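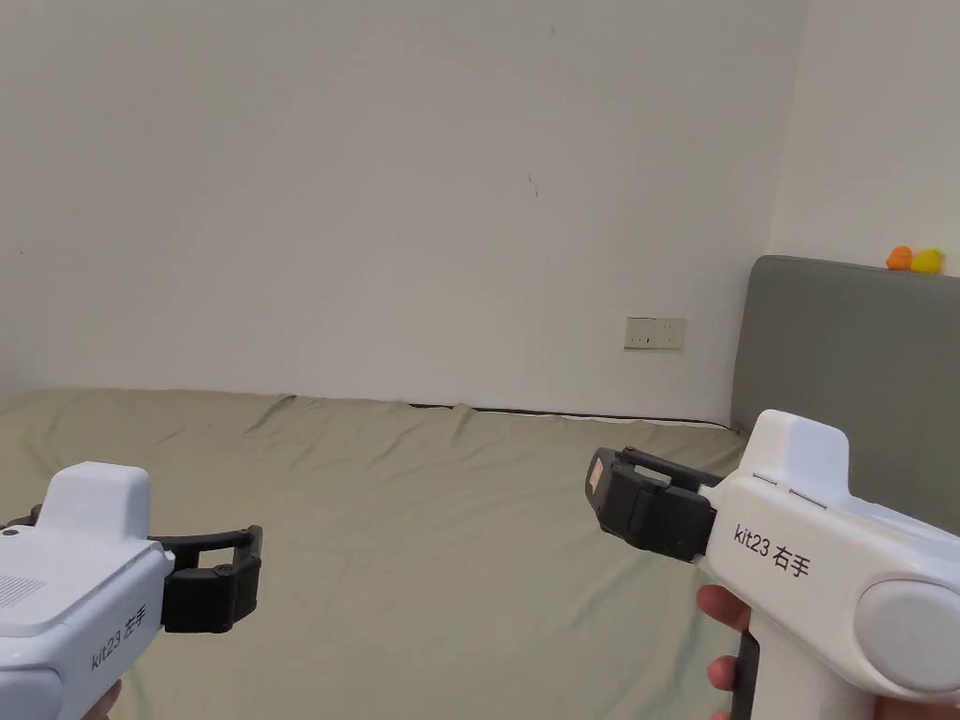 Figure 3. Bed with sage-green sheet and grey upholstered headboard, Gourlay room.

3.2 Wrinkles in the covering sheet

Beds were the largest single surface in the study and took up most of the coding time. Of the 449 bed records collected at Gourlay and Vollstead, we kept those in which the sheet was on the mattress and the far edge could be seen. Pillows and blankets were coded separately (Section 3.4).

Each sheet was scored on a scale from 0 (flat) to 6 (bunched over most of the surface). Coders were told to ignore color and to look at folds only. The bed in Figure 3 has soft wrinkles, and they are most marked along the far edge, where the sheet meets the wall. We treated the wall edge as its own zone for this reason. Scores for the middle of the bed and for the wall edge were entered on separate lines and never averaged.

Headboards were noted by type (padded, hard, none) and by which wall they stood against. A padded headboard such as the one in Figure 3 was coded as part of the bed even when it was a different color from the sheet.

Two coders worked through all records in the Trultolar sheet list. They disagreed by more than one point on 12 beds, mostly on the wall edge, and these were scored again by a third coder. Beds with a patterned sheet were harder to score than plain ones and are reported in Table 2.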